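Ticket 381 – Vundbridge robotics club, two-arm table
Status: open
Topic: tag cubes drift after calibration

Hi all! We finally have both arms sharing one table and I'm thrilled, but cube positions come back wrong near the tray. The four-tag sheet reads fine every time. The small cubes don't – we logged 47 bad poses out of 500 last night, nearly all at the tray end. Same result after a restart.
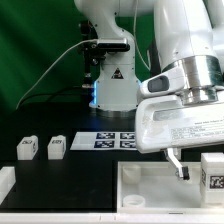
Girard: Great progress! Did you enter a separate tag size for the cubes? Skeketti applies the sheet's size to everything by default, and that would give you exactly this kind of drift.

Nope, we had one size for everything! I measured the cubes again, gave them their own entry and reran the short test. Only 2 bad poses now, and the club is over the moon. Next up is the wrist view, where the finger tag goes soft close in. I'd love ideas before the Dretdale meet in July.
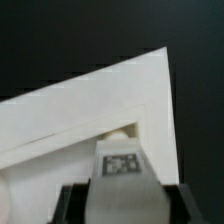 Wrist camera, finger tag slightly blurred.

Leaving this open for the focus question. – Colette Caron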